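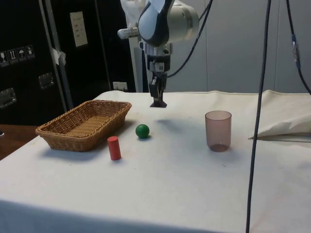
Notebook > Bench work > Baskets and small goods

Search the notebook Search

September 24, 2024

Continued from the page before, where I ran out of space in the middle of the weights.

The second weighing of the Prenau basket, after two nights in the drying cupboard, gives 1,584 grams for the whole stack with the tray. Before the cupboard it was 1,614. So the stack has lost 30 grams of water, and this is more than I expected from willow which the seller calls fully dry. I weighed it twice and got the same both times. Dagný says the scale in the back room drifts when the door is open, so I closed the door and did it a third time. Same number. I leave it as it is.

The question for this week is still the one from Clemeo: can they send the small goods (ball, cup, cylinder) together in one shallow basket, without paper between, and will the basket mark them or will they mark the basket. They want to sell this as a set for children's rooms. The basket is the thing they care for. The other pieces can change, they told us, but the basket is bought already.

Notes on the basket itself

It is a shallow one, with sides which slope outward. The slope is a good thing for the stacking and a bad thing for the contents. When you tilt it, everything goes up the side and over the rim much sooner than with a straight wall. I tried it by hand with only the ball in it, and the ball left the basket at an angle that I would call small. I had no protractor at the bench. Must bring one.

The weave is tight. I passed my fingernail along all the crossings inside and found two places where an end stands up. Both are near a corner, on the inside, low down. I cut them with the small side cutter and rubbed with fine paper, and after this they do not catch on a cloth. If Clemeo has many baskets like this, somebody must do this rubbing on every one, and it took me longer than I like to write. I think we should say it in the report in plain words, with the time. I did not take the time properly today. I will do it on the next basket with the clock.

The rim is the best part. It is rolled and it feels even all the way around. It took a load of 200 grams hung from the middle of the long side, then 300 grams, and I could not see any change in the shape when I took the load off. I know that is a light load. A child will lean on it with a whole arm. Anahera wants a heavier test and I agree with her, but not on this basket, which must go back clean.

Smell: still a little like a barn. Less than last week. I do not mind it but the customer maybe will.

Notes on the cup

The cup is the weak piece of the set, in my opinion. It is plastic, you can see light through it, and the color is a sort of pink which changes a lot with what is behind it. On the white cloth it looks pale. When I held it against the basket it looked more like weak tea. Clemeo should know this before they make the pictures for the catalog, so that they do not get letters.

Rubbed against the inside of the basket by hand, 200 strokes, with light pressure, the cup shows very fine scratches. I needed the lamp from the side to see them. Without the lamp I would say it is clean. Dagný looked without knowing which side was rubbed and she pointed to the correct side, but only after some thinking. So: visible to a person who searches, probably not to a person who drinks milk.

The cup wants to roll when it lies on its side, but it rolls in a curve because it is narrower at one end. In the basket it ends always in the same corner. I did not know what to do with this fact so I only write it down.

Notes on the ball

Small, green. The ball is the easy one. No marks after rubbing. It picks up fluff from the cloth, and I had to wipe it three times in the morning. The white cloth was washed with the others on the last wash day and it seems to me it gives more fluff since then. We could go back to the old one with the burned corner, which gave no fluff at all. I ask whoever has it to put it back in the drawer under the sink.

I also want to try the ball in a warm place, because Clemeo told us the vans in summer become very hot, and I do not know what the color does then against the willow. The cupboard can be set for this. It must wait until the baskets are out of it.

Notes on the cylinder

It is short and red. I checked the color by rubbing with a damp white rag, then with a rag with a bit of dish soap. Damp rag: nothing. Soap: a very weak pink, only where I pressed hard with the thumb. I cut this piece of rag and taped it to the inside of the back cover. Please do not take it off, it is the only one.

The cylinder has the hardest edge of all the pieces. When it is dropped into the basket from the height of a hand, it makes a small dent in one strand. I could feel the dent better than I could see it. It came partly back after I wetted it and waited through lunch. I think if the set is shipped with no paper between, the cylinder will be the one that does the damage, and I would put at least one sheet under it. This costs almost nothing.

Space in the basket

All three pieces go in together, flat, with the cup lying down. With the cup standing it is too high and the lid card does not close. The order matters a bit. If the ball goes in first it runs to where you want the cup. So: cup first, then the cylinder against it, then the ball in what is left. I did it some times with my eyes closed to see if it is natural for the hand. It is not so natural. The hand wants to take the ball first because it is the nicest to hold.

Anahera suggests a ring of cord in one corner, so the ball has its own seat. It is a good idea but it is one more part to buy and to lose. I would first try to turn the cup the other way, with the open end toward the short side. Not done yet.

Baskets compared

I had on the shelf one basket from Studmont, the same family of shape but a looser weave. I put some short notes here for later.

Prenau: tighter weave, even rim, two loose ends found inside, some smell. Stands flat on the bench.
Studmont: looser weave, rim is softer and gives under the thumb, no loose ends found, no smell. Rocks on one corner. A folded piece of card under the corner stops it.

For a children's room I would take the Prenau one and do the rubbing. The rocking would make me crazy.

Mistakes today

I wrote the first weight on the line for the second and had to correct it. The corrected numbers are the ones at the top of this entry, please use only these. On the sheet which hangs by the scale they are still in the wrong order.

I also forgot to write which side of the cup was rubbed. It is the side with the small molding line. I am sure, because I remember that I used the line for a start point, but next time I will put tape.

To do

Protractor to the bench.
Tilt test again, with all three pieces, both directions.
Time the rubbing on the next basket.
Ask Nkuna for the price of thin paper in sheets, not in rolls. Their last list is from before the summer.
Heavier rim test on a basket we may break. Anahera asks Clemeo for one.
Warm cupboard for the ball and the cylinder, in October, when the cupboard is free.
Fix the sheet by the scale.

Added later, same day: Dagný tried the packing order without reading my notes. She put the cylinder first, standing up, and then the cup over it like a hat. It fits! The cup slides down over the cylinder and they take the place of one piece. The lid card still does not close with them standing, but if the two are laid down together they go in well and the ball stays in its corner also when I tilt a little. The inside of the cup will be rubbed by the cylinder, so the scratch test must be done again from inside. I will start with this tomorrow morning, with tape on the side this time.

2 comments | 0 shares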